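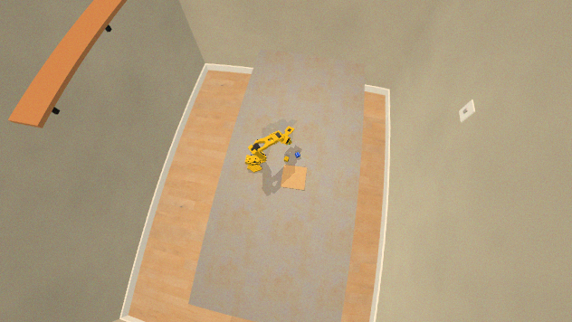 Can a machine take over the ordinary chores of a house or a small shop yet?
A few of them, in places set up to suit the machine, and with a person close enough to step in. The rest still belong to people.

Chapter 11
Chores, Claims and Evidence

Readers who have come straight from Chapter 10 will be used to problems with clean edges. A path is either free of collisions or it isn't. A joint angle has a value and you can check it. Chores are different, and most of the trouble in this chapter comes from that difference. Ask six people what it means to clear a table and you will get six answers, one of which involves the dishwasher and one of which involves the dog.

The subject also comes with a great deal of talk attached. Every few years somebody announces that laundry is solved, or nearly solved, and a short video goes around. Then the video is forgotten and the laundry is still on the chair. I have been teaching this material long enough to have shown my students several of those videos, and I have stopped updating the slide that lists them.

11.1 What counts as a chore

For our purposes a chore is a job with four features. It is done often. It is done in a place that was laid out for some other reason. The objects involved are never quite the same from one day to the next. And the person who wants it done doesn't want to think about it.

The last feature gets left out of most papers, and it matters a lot. A robot that can sweep a stockroom if someone first moves the boxes, closes the door, picks up the string and presses a button has not taken over the sweeping. It has traded one chore for several smaller ones. Whether that is a good trade depends on the stockroom, and you can't tell from a success rate.

Compare a factory cell. There the part arrives in the same spot, facing the same way, and if it doesn't, a sensor stops the line. People have been paid to remove the surprises. Industrial arms are very good in such places and have been for decades. Nothing in this chapter takes that away from them, but the skill on show is shared between the arm and the engineers who built the cell around it.

11.2 The small task and the large claim

Most research on chores begins with a small task in simulation. A standard one is to have an arm pick up a small block and set it on a flat target. A plain room will do for a setting: a floor, some walls, an arm, a block, a square board for it to go to. Students sometimes laugh at this. They shouldn't, because it contains most of the basic questions: where is the block, how should the gripper come down on it, what happens if the grip is poor, and how does the machine know that it is done?

The fault lies in what gets said afterward. A result about one block in one room turns into a sentence about "household objects," and two press releases later it is a sentence about your kitchen. Between the block and the kitchen there are wet spoons, bags that change shape when you touch them, glass, poor light, drawers that stick, and a child who wants to help.

Simulation has its own gap. In a simulated room friction is a number somebody typed in. In a real one it changes when the floor has been mopped. A method that has been trained across many typed-in numbers will usually hold up better than one trained on a single number – that is a real finding and we return to it in Section 11.6 – but holding up better is a long way from being ready.

11.3 A case: the Zelcombe stockroom trial

The trial run at Zelcombe, a hardware wholesaler, is useful because its logs were kept honestly. The firm wanted returned goods put back on the right shelves overnight. The supplier, Jistora, brought in a single arm on a wheeled base and software called Trullen. In simulation Trullen had placed 1612 items with very few failures, and expectations were high.

Over the trial the machine attempted 1442 items. It finished most of them. In 393 cases, though, a member of the night staff had to do something: free a strap, turn a box so that its label faced out, or restart the base after it stopped in front of a mop bucket. Jistora's summary listed these as "assisted completions" and added them to the successes. Sharon Muriithi, who ran the night shift, kept her own sheet and listed them as interruptions.

Both sheets were accurate. The supplier wanted to know whether the item reached the shelf. Muriithi wanted to know whether her people could get on with something else, and on her sheet the answer was mostly no. Her note from one Wednesday reads: "Quicker to do aisle three ourselves. Did aisle three ourselves."

A later study at the Rweyemamu workshop used the same software for a narrower job, sorting boxed fittings of a few fixed sizes into open bins. It went much better. The staff kept the machine after the study ended, which I count as stronger evidence than any percentage.

11.4 Questions to carry through the chapter

When you read a claim that a machine can do a chore, find out the following before you decide what you think of it.

Who set up the room, and how long did that take?
How many attempts were made, and were the failed ones counted?
When a person stepped in, how was that recorded?
Were the objects new to the machine or had it handled them before?
Who puts things right after a bad attempt?

You will often find that a paper answers two of these and is silent on the rest. Silence isn't proof of anything bad – page limits are real – but it should lower your confidence, and you should say so in your lab report.

Section 11.5 takes up the first question and looks at ways to measure setup time. Bring your notes on calibration from Chapter 10, as the worked problems use them.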